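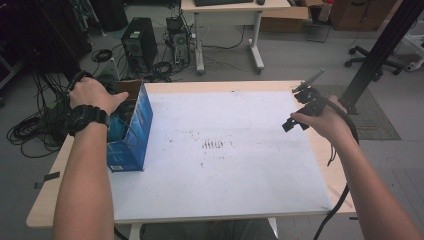

## Tall narrow cardboard boxes: how do you pack them so they don't tip or split?

Posted in Moving and Storage

I'm clearing out a closet shelf before a move in May and I have a lot of tall, narrow product cartons I'd like to reuse. Most are printed cardboard, one is blue, all of them open at the top with an inner flap that pops up and gets in the way. I want to use them for kitchen tools, rolled cables, candles and that sort of thing, then put them inside bigger moving boxes.

Two problems so far. When I drop things in from the top, the box wants to fall over unless I hold the rim with my other hand, so I'm working one-handed the whole time. And on the first one I filled, the bottom opened up when I lifted it. I lost a jar of cloves that way.

I have 22 of these boxes and would prefer not to buy new ones. Is it worth reusing them, and do I cut the inner flap off or leave it?

Stundmont

---

**Iida Kokkonen**

They're worth reusing if the cardboard is still stiff. Press the long sides with your thumb. If they spring back, fine. If there's a soft crease across the middle, put that one in the recycling.

The bottom comes first. Most product cartons have a tuck bottom that was made to hold one light item in a fitted insert. Turn the empty box over, close the bottom, and run a strip of packing tape along the seam and 2 inches up each side. Then put a second strip across the first. Masking tape lets go after a few days, so use real packing tape.

For the tipping, change the order you load in. Put something flat and heavy in first, like a bag of rice or a stack of coasters. Once there's weight in the bottom the box stands on its own and you get your hand back. Long tools go in handle down, so the heavier end sits low if it's a wooden spoon or a whisk. Ladles are the other way around and I usually pack those flat in a different box.

You can also lay the box on its side, fill it like a drawer, and stand it up when it's full. This works well for candles and anything wrapped in paper. It does not work for loose small things, which slide into one corner.

Leave the flap on. Fold it down against the inside wall while you load, and hold it there with a small piece of tape if it keeps coming up. When you're finished, fold it over the top of the contents and close the lid over it. It stops things from poking through. If there is no lid, the flap plus a sheet of newspaper is enough as long as the box is going inside a bigger one.

Keep each one light enough to lift by the sides. Never lift a reused carton by the rim.

---

**Flurnotholm**

just buy new boxes, they are cheap

---

**Lehtinen**

I agree with most of what Iida wrote. A few things to add from my last move, when I did 63 of these for a shop stockroom.

Work on a low table if you have one. With a tall box on a kitchen counter you're reaching up and over the rim and you can't see the bottom. Sitting down at a regular table was better for me than standing. Put the box on the side of your weaker hand and keep the things you're packing on the other side, so you aren't crossing your arms all the time.

If the tabletop is slick, put a damp dishcloth or a piece of shelf liner under the box.

Cables: coil them and close each coil with a twist tie before they go in. A cable put in loose will spring open and catch on everything you try to take out later. Plugs go toward the middle of the coil.

Write the contents on the narrow side, near the top, and on plain masking tape if the box is printed. Marker on glossy printing rubs off. Cross out any old shipping label too, if there is one.

When you load them into the big box, stand them all upright and fill the last gap with towels. If they can lean they will, and the ones on the end get crushed.

---

**Stundmont**

Thank you. I taped the bottoms both ways and started over with the heavy things at the bottom, and the first few stand up fine. I'd already cut the flap off 2 of them before I read this, so those are getting newspaper on top. Still have to find something for the ladles.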